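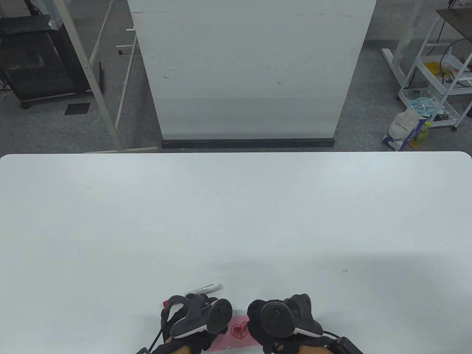

Bullow Series 2 Work Table: Long-Term Review

November 2022

The Series 2 is the larger of the two fixed-height tables Bullow sells for offices and light workshops. I bought mine in July at full price, assembled it alone, and have used it daily for writing, packing orders and small repair jobs. The older Mamo table it replaced had a narrower top and a center crossbar that caught my knees.

Assembly

The table ships in two cartons. One holds the top, the other the legs, the rails and a bag of 12 bolts with washers. The instructions call for tightening each corner fully before moving to the next. Ignore that. Leave all the bolts finger-tight until the table is standing on its feet, then work diagonally. My first attempt followed the sheet and left one leg visibly out of line.

The supplied hex key is soft and rounded off on the second corner. A proper key from any hardware store solves the problem. Threaded inserts in the underside are metal and seated straight — an improvement on the Mamo, where the screws went directly into the board.

Stability

Side-to-side stiffness is good. Front-to-back it is only fair, and a heavy monitor arm clamped to the back edge will show the movement when you type. Adding the optional rear rail from Wultau, which fits the same hole spacing, removed most of it. Bullow should include a rail like that in the base price.

The leveling feet have a short travel. On my floor three of them are close to their limit. They also loosen with time, and I now check them when I vacuum. 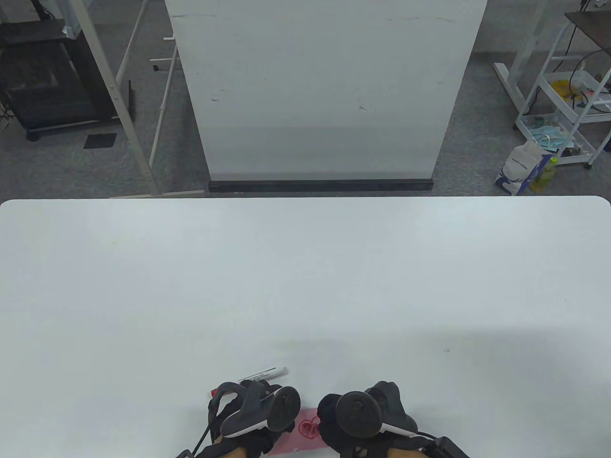
Surface wear is where most tables in this class lose points, so I paid attention to it from the first week. Cardboard dragged across the Series 2 leaves gray marks that come off with a damp cloth and dish soap. Solvent cleaners leave a dull patch and should be avoided. White is the least forgiving color for stray crumbs and dust, and on a plain, mostly empty top even a few tiny specks stand out. The rounded corners at the far side are a sensible choice if people walk past the table, though they give up a little clamping area.

Noise and storage

An empty top rings slightly when a mug is set down. A felt mat cures it. There is no drawer, and the Plurkumach under-desk drawer I tried would not clear the side rail without spacers. Check the clearance before ordering one.

Verdict

Good top, adequate frame, poor hex key. I would buy it again with the rear rail, and would skip it for a heavy vise.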